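Dish rack

A dish rack, also called a plate rack or dish drainer, is a household frame used to hold washed tableware while water drains and evaporates from it. Racks are made of wood, coated steel wire, stainless steel or plastic. They stand on a counter, sit over a sink, or are fixed to a wall.

Construction

The simplest wooden type consists of two rails joined by crosspieces, with upright dowels set at regular intervals. Each gap takes one plate. Folding versions use two slatted panels hinged in an X shape. Wood used for racks is commonly beech, bamboo or acacia, finished with oil or left bare. Wire racks often include a separate cup for cutlery and a tray to collect runoff.

Drainage and care

Plates dry faster when held near vertical, as water runs to the lower rim and air reaches both faces. Spacing matters more for deep plates and bowls, which may touch if placed in adjacent gaps. Wooden racks need to dry between uses and are re-oiled when the surface turns pale or rough. Mold tends to form first where the dowels enter the rail.

Use as storage

In small kitchens the rack often doubles as permanent storage for plates in daily use. Plates are lifted out and returned by the rim. Sets in mixed colors, such as gray, light blue and yellow, can be kept in a single row on a wooden rack.

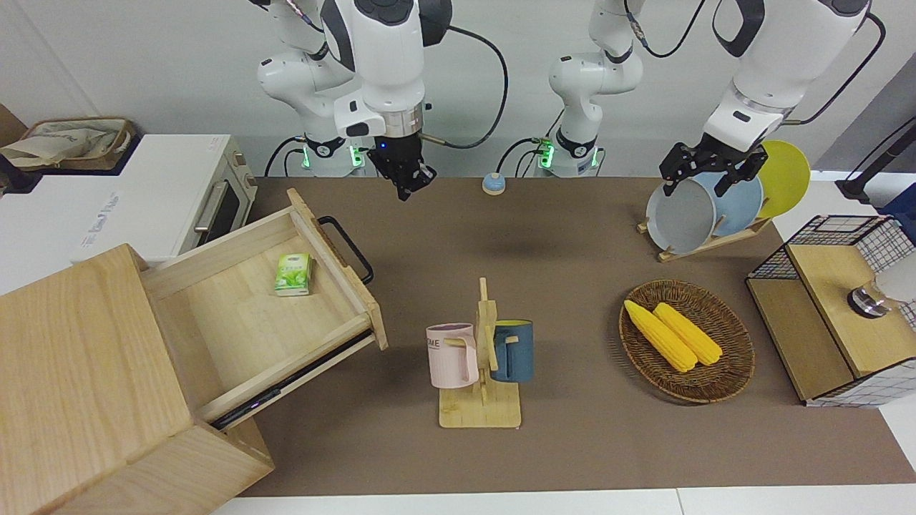

Related items

Draining board
Drying mat
Plate stand, a display support for one plate
Dish-draining closet, a cabinet with open-bottomed shelves above the sink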